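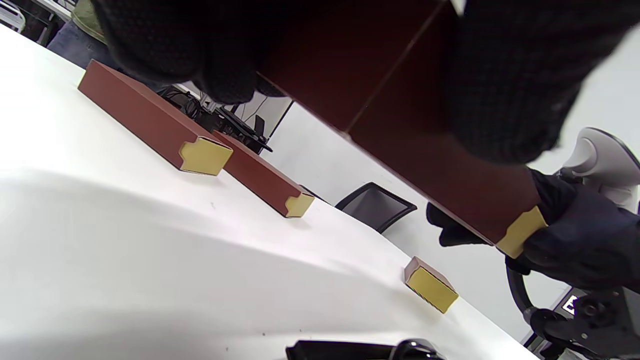

Neighbor's rooster, 4 a.m., every day
Asked by Florian Rolland, Saturday, July 25, 2009

Moved in 12 days ago. The rooster next door starts at four and takes requests until breakfast. Any way to raise this without starting a feud?

Odette Lecomte
Go over in daylight, when you've slept. Ask if they'd shut him in a dark coop until seven. Ours agreed – he still crows,
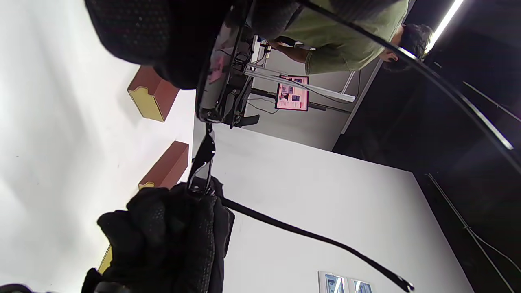
but it sounds like he's doing it into a pillow. Check the town rules too.

Didier Huet
earplugs

Évan Pruvost
Get a louder rooster.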